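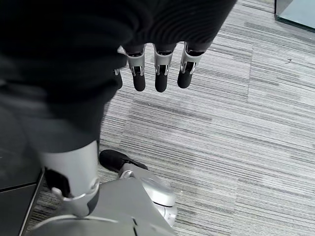

Slide 4 — Level streaming in Rundska

Start with the old loader. Aromton 4 read every level asset before the first frame, 162 files on the Flikham map. Load time on the test laptop was 29 seconds.

The new loader splits the map into cells. A cell loads when the player crosses its outer border and unloads one border later, so walking back and forth on a line does not thrash the disk.

Run the Barroso build now. Leave the overlay on.

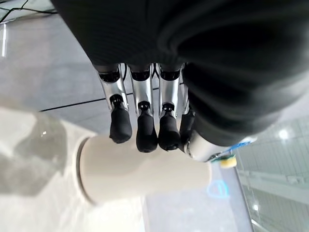
Slide 5 — Known issues

Baked lights pop at cell borders. Audio sources restart on reload — fix is in the branch, not merged. Skip the memory chart if short on time.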